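Notes for the talk: Tasell open day, 14th August

Start with the invitation. It promised "a full laundry cycle, hands free". Ask the room who has heard that one before. Pause.

Then the setup. One arm, one dryer, one bucket, dark clothes. Fluvine supplied the control software and Tasell ran the day.

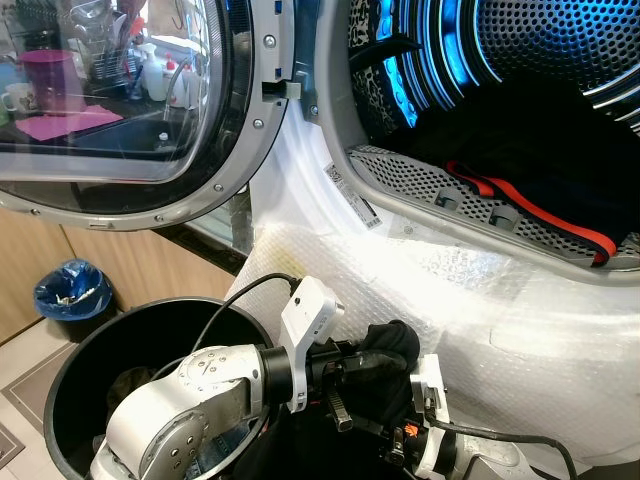
The figure on their poster was 63 garments out of 70. Picked by whom, from what pile? I asked twice and got a leaflet. Don't labour this, people will get it.

Say something fair here: the arm is slower than me, but it was gentle with the clothes. Credit to the Mollah team for letting us stand close.

Gripper views next. Keep it short.

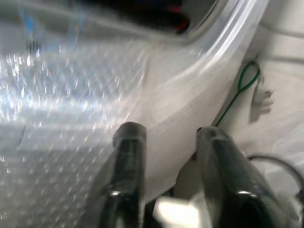 Wrist camera: gripper fingers beside the bubble wrap.

My question for them was glare and blur. Shiny plastic is hard on any small camera. They said it would be sorted by January. Same answer as Dadance gave us, if anyone remembers that visit.
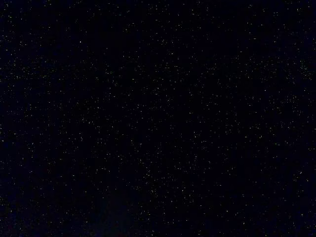

Black clothes are the other worry. Ask for a mixed load, towels included, and a stranger's socks.

Close on cost. No price given. 2 minutes left for questions, 5 if the chair is kind.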